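Handout 2: Comparing Grippers on a Household Task
Module leader: Leonilde Rebelo

The practical compares two controllers, Nirkeck and Zastetti, on one task: moving soft items between a front-loading machine and a basket on the floor. Both are run with the same arms and multi-fingered hands. Each group completes 30 trials per controller and records every grasp as held, slipped or missed. 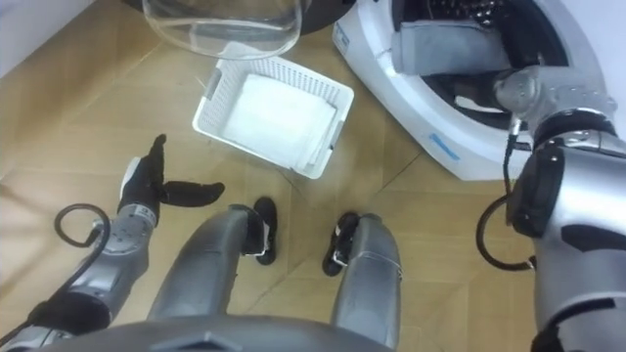
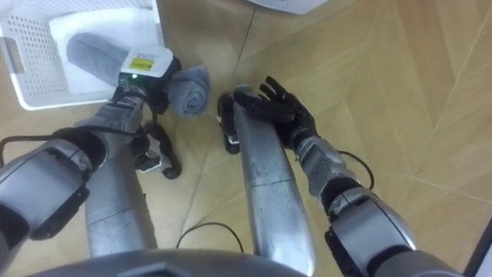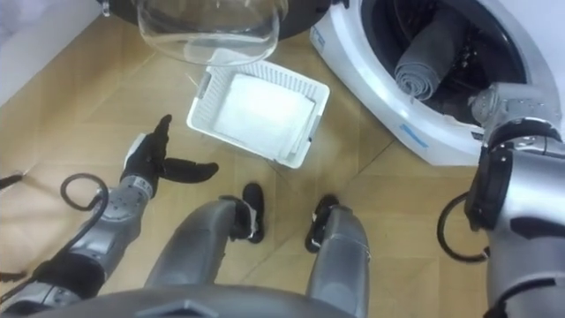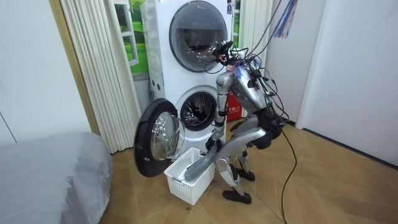 Laundry task: head camera (first three) and fixed camera (last).

Rolled items should be scored separately from folded ones — the Bandara score sheet has a column for each. Marks are out of 100. Where the head view is blocked by the robot's own arm, the fixed view is to be used for scoring.

Reading: Veltutden course notes, section 2.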